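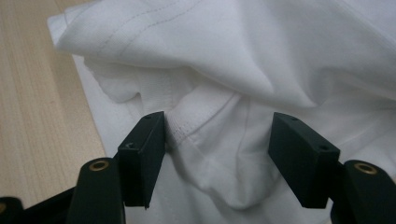
PLENBY, January - Natália Šimek takes in other people's sweaters. She has run a mending counter on Kurnholm Street for six years, and last year 381 garments came across it.

"Most of it is elbows," she said. "Elbows and cuffs. Moths in the fall."

Šimek learned to knit from an aunt and later worked in the sample room at Polák, a knitwear maker that closed its local shop. She charges by the hole, not the hour, and says white is the hardest color to match. "There are a lot of whites. I keep 147 skeins and I still get it wrong."

She asks customers to wash everything first - cool water, no wringing - and to dry it flat. "Hangers ruin more sweaters than moths do," she said. She turns away felted wool and anything glued.

Her rent went up in the spring, and she now teaches a darning class two evenings a month. It costs $105 for four sessions, yarn included. The next one starts at 6:30 p.m. and has two places left.

Asked if she mends her own clothes, she held out a sleeve with a blue patch at the wrist. "When I have time," she said.

Print this article | E-mail this article

Comments (3)

Hạnh Khổng: She fixed my dad's cardigan and I can't find the spot.

ornent_reader: Does she do cotton?

Hạnh Khổng: Yes, she did a cotton one for me too.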